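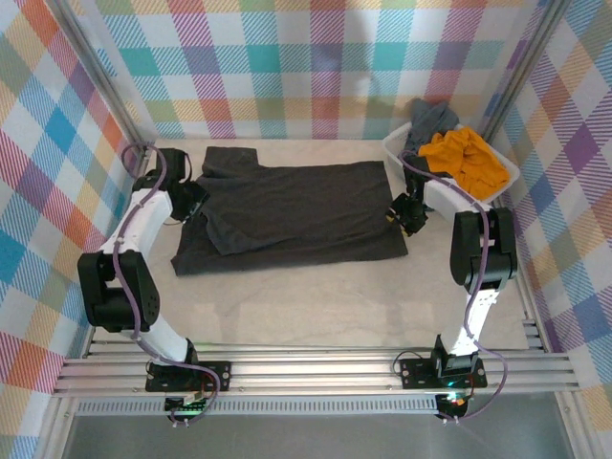
Session 3: How a maybe becomes a candidate

Notes for the evening group, updated 5 January 2025. I've written these up from what I said on the night, plus the bits I forgot, so they ramble in places. Bring them with you next time, we'll need the section on thresholds.

Where we left off

Last session was about who is allowed to stand. Tonight is about the stretch before that, when a person is plainly thinking about it and the papers are plainly writing about it, and on paper nothing has happened at all. I love this period. It can last a year or more, and a lot gets settled in it: who gives money, who gets frightened off, which questions everybody will be sick of by polling day.

I use the word "pre-candidate" for someone in this stretch. Some of the textbooks say "prospective" or "undeclared". Use whichever you like in your essays but stick to one.

The phrases to listen for

I asked you to collect these and you did very well. Roughly in order of seriousness, the ones we put on the board were:

"I have no plans to run." (Present tense. Plans can be made tomorrow.)
"I'm flattered that people are asking."
"I'm talking it over with my family."
"I haven't ruled anything out."
"I'm looking at it very seriously."
"I'll be making an announcement in May."

We argued over the third one. My own view is that family talk comes late, once the money has been sounded out, but two of you thought it was just a polite way to end an interview, and I can't prove you wrong. The last one is hardly a hint any more. If someone gives you a month, they've probably booked a room.

The Endau mayoral race

Our worked case. The owner of Camirier, the furniture chain, told a local radio programme that he "wouldn't say no" to standing for mayor of Endau. He said it near the end of a long interview, most of which was about parking and business rates. By the next morning the Endau paper had the mayor story on its front page, and the rest of the interview got one paragraph inside.

Have a look at the coverage table I gave out. Over the following fortnight there were 28 local items mentioning him, and only 3 of those said anything about what he would do in office. The others covered his wealth, his chances, or the fact that other people were covering him. That last kind is worth a circle in red — a story about the amount of attention a story is getting. Once you've spotted one you'll see them all over the place!

Now, is that the reporters' fault? I don't think it's quite so simple. A quote about standing is short, new and easy to check. His views on business rates were long and a bit muddled (I've listened to the whole thing, so you don't have to). An editor with a small staff will take the first every time. What I'd ask you to think about is whether he knew that when he said it.

Thresholds

To get on the ballot in Endau you need 2,000 valid signatures from registered voters. Grunimbridge, next door, asks for far fewer and takes a deposit as well. Note the word valid. In our other case, the Szczepańska ward by-election, an independent handed in a great stack of forms and was left with 997 good signatures when the ward wanted a round thousand. Duplicates, old addresses, people who lived on the wrong side of the boundary. She had been treated as a serious contender in the press for weeks, and she never appeared on a ballot paper.

So when you read that somebody "could run", ask what they've filed. Forms collected from the elections office are usually public record, and so is a registered campaign account. Either of those tells you more than a radio interview does.

Polls with undeclared names in them

Quick one, as we ran out of time. A poll this early mostly measures whether people have heard of you. Someone with shops on every high street will do well before saying a word. Check whether the question named the candidates or left it open, and check how many people said "don't know". In the Endau poll that was almost half, and the headline left it out.

For next time

Read the Grunimbridge nomination rules, just the first part, skip the schedules. Then pick any pre-candidate, anywhere, and bring me one news item about them. Underline in one colour whatever the person said or did, and in another whatever the writer is guessing. Half a page on what you found is plenty. If you missed the coverage table, spare copies are in the tray by the door.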